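Lutz Frerichs
November

I've been putting up less of my produce loose in the fridge drawer this fall and more of it in clear bags. A few notes for whoever asked about it last time.

First, the bags. I've tried the Kemby ones and the Tomari ones. The Kemby bags are thicker and stand up to being washed. The Tomari ones are cheaper, 34 to a box, and they split at the corner after a while. I use both.

I don't sort by type anymore. I sort by when it gets eaten. Whatever we want in the next 3 days goes in one bag on the middle shelf. Everything else goes in the drawer.

Apples on their own if you can. They make other stuff ripen faster. If it's only for a day or two I don't bother and they go in with the oranges.

A white surface is good for this job. You see the soft spots and the bits of dirt before they go in the bag.

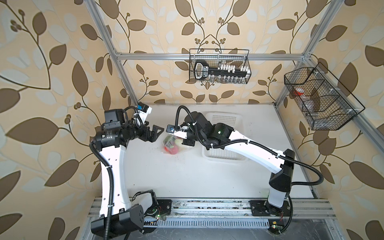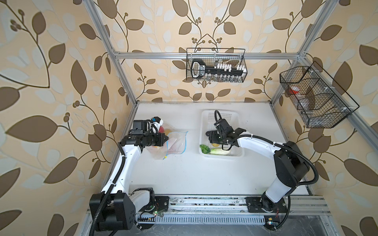

Fruit and vegetables in clear bags. Apple and oranges are in or around the bag in the second one.

Don't overfill. I used to pack up to 800 grams in a medium bag and the stuff at the bottom got bruised. Less than that and you can lay the bag flat.

Someone asked about squeezing the air out. For salad greens I leave some in. For peppers I press it out with my hand and close the zipper. Tomatoes I keep on the counter until they're ripe, then bag them.

Wash or don't wash? I don't, except carrots. Anything that goes in wet gets a paper towel in with it - change it when it feels damp.

Reusing bags: rinse, turn inside out, hang over a wooden spoon. I throw out any bag that had onions in it. The smell stays.

The Grellon drawer dividers were a waste of money for me. They take up room and the bags slide over them anyway.

Next up is the freezer. That one is going to take longer - there are things in there from before we moved.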